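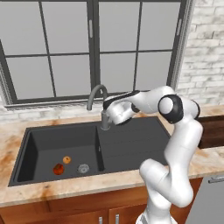

How do I stop political talk from ruining every family dinner?

My wife's family and mine eat together two times a month. Since the campaign began, each dinner ends with the same quarrel. My father-in-law follows one party, my brother follows the other, and both of them read the news on their phones at the table so they can prove a point. Last time we had 18 people in the house and my aunt left before the dessert. I became a citizen only in February and this will be my first vote, so I want to hear about the issues. I do not want to hear about who is an idiot. Is it rude to forbid the subject in my own home?

Posted by Mohammadi, 27/10/2020

Azadeh Azimi

It is not rude to set a rule in your own home, but tell everybody before they arrive. A rule that is announced in the middle of a quarrel sounds like you are taking one side. I would call your father-in-law and your brother separately and say the same sentence to both: "At dinner we don't discuss the election. After the tea, who wants to discuss can go to the other room."

The second part is important. In my family we tried a full ban first, and it lasted until the soup. My uncle started to speak about the price of bread, and everybody knew very well what he meant. When we gave the subject its own place and its own time, it became easier. The people who enjoy arguing went to argue, and my mother could finally tell us about her trip.

You also write that you want to hear about the issues. For this I think a big dinner is a bad place. Ask your father-in-law for a coffee, only the two of you, and ask him what he thinks about one thing, for example schools or taxes. Then do the same with your brother. When there is no audience, people speak more slowly, and sometimes they even say "I am not sure about this part." I learned more from 39 minutes in a car with my cousin than from three years of holidays.

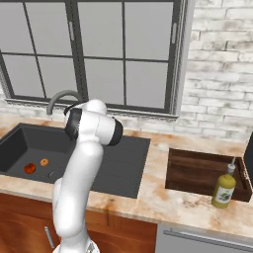 And about the phones, I would put that in the same call. You can say that the phones stay in the coats until the meal is finished. My uncle complained, but he did it, and now he reminds the others – a little too loudly, but he reminds them.

One more thing for your first vote: read the local part of the ballot before you go. The families shout about the president, and then nobody at the table can name one person who wants a seat on the school board. I made this mistake and I stood there for a long time with the pen in my hand. In many places you can see a sample ballot on the website of the county election office, so you can mark your choices at home and take your notes with you. Check first if your state has some rule about notes or phones in the voting place.

Troltura

Just don't invite them until it is over. Problem solved. We did this with my sister in law and it was the best November we had.

Gitis

I disagree with the answer before mine. If you stop inviting people, they will remember it much longer than they remember the election. My brother and I did not talk for two years after a vote about a road in our town, and today I could not explain to you what was so terrible about this road.

What I do now is ask a question back. When somebody says "your guy is a thief," I ask, "What would you like the next one to do first?" Some people have a good answer and some change the subject. Both are fine for me when I have guests.

Comments (3)

Adeo: The two separate calls are a good idea. I called only my father and he was offended that I did not call my brother also.

Mohammadi: Thank you to all. I made the calls yesterday. My brother agreed at once, my father-in-law wants to know how long the tea will be.

Azadeh Azimi: Tell him it is a short tea – and please write to us how the dinner went.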